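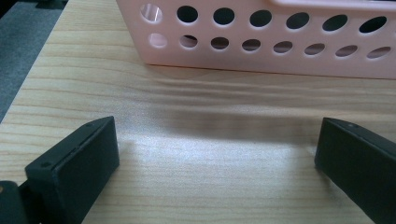 The question of how long a small office should keep its backup tapes has occupied much of my working time since January, and this entry sets out the position we have reached at Brurkalance. It follows an earlier entry on the choice between tape and disk, to which several readers responded with questions on retention. Those questions deserved a fuller reply than the comment section allows. The work of sorting was carried out on a plain pale wooden table with a fine grain running across it, the only surface in the Stinstead office long enough to lay the cartridges out in date order.

Brurkalance operates two sites. The main office is at Stinstead, where the file server, the accounting system and the mail archive are housed. The second site, at Plaltoden, holds a small amount of local data and serves as the storage location for tapes removed from the main building. Backups run each night at Stinstead and once a week at Plaltoden. The weekly job at Plaltoden is copied over the network before it is written to tape, a practice inherited from a period when the second site had a drive of its own.

Prior to this year the company had no written retention schedule. Tapes were rotated when the person responsible judged that enough time had passed, and a full set was put aside at the close of each financial year. The arrangement was adequate for ordinary file recovery. It was less satisfactory when we were asked to produce correspondence from a particular quarter and could not state with confidence which cartridge contained it. The correspondence was located on the second day of searching. The label on the cartridge bore a month and no year.

The new schedule divides our tapes into daily, weekly, monthly and annual sets. Daily tapes are kept for two weeks and then returned to use. Weekly tapes are kept for a full quarter. Monthly tapes are kept for two years, a period chosen to cover the longest interval after which a department has asked us to restore a working document. Annual tapes are kept for 3652 days, the length of a ten-year span containing two leap days. The figure looks unusual in a policy document, and I was asked more than once to replace it with the words "ten years." The catalog software accepts retention periods only in days, however, and I preferred that the policy and the software should show the same number. Where a ten-year span contains three leap days, the operator is required to extend the setting by one.

Catalog software is a subject in itself. We use Lumanlan, which was already installed when I took up my present duties. It records each job, the cartridge on which the job was written, and the date on which that cartridge may be overwritten. At the time of writing the catalog holds 1316 job entries. A portion of these refer to cartridges that were retired under the former arrangement and never removed from the records. Clearing them has been slow work, as each entry must be matched to a physical tape or to a note of its disposal, and the notes of disposal were kept in three different places.

The most common question from readers concerned the reuse of cartridges. Manufacturers publish their own figures for the life of the medium, and any reader setting a policy should consult the figures for the generation in use. Our own rule is more conservative than it needs to be. A cartridge in the daily set is withdrawn after two years regardless of its condition. A cartridge that reports a write error is withdrawn immediately, and the job is repeated on a new one before the office opens. Cleaning cartridges are logged separately, with a mark made on the case at each use.

A second question concerned storage conditions. Tapes at Plaltoden are held upright in closed cases, in an interior room with a stable temperature. Cartridges brought from another building are left in their cases overnight before they are loaded. We have also stopped attaching paper labels to any part of the cartridge other than the recessed area provided for them. An older label had begun to lift at one corner, and the prospect of it coming loose inside the drive was sufficient to settle the matter.

Restore testing remains the weakest part of our procedure. The schedule now calls for five files to be restored each month, drawn from different departments and from tapes of different ages. The files are restored to a separate folder and opened by a member of the department concerned, who confirms in writing that the contents are as expected. A restore that finishes without an error message is not accepted as a pass until that confirmation has been received. Departments have been cooperative on the whole, although the confirmation is sometimes returned a week late.

Larger restores are more difficult to arrange. A full restore of the accounting system requires a spare machine with the correct version of the database, and we have such a machine for only part of the year. I have proposed that it be retained permanently. The proposal is under consideration together with the rest of the equipment budget, in which I have also asked for $1000 toward new cartridges and a second lockable transport case.

Encryption will be addressed in a separate entry. The annual sets are encrypted and the daily sets are not, and the storage of the keys has raised several points on which I have yet to receive final guidance. Readers who manage a similar arrangement across two sites are invited to describe their practice in the comments, particularly with regard to the separation of keys from media. Comments are reviewed each morning before publication.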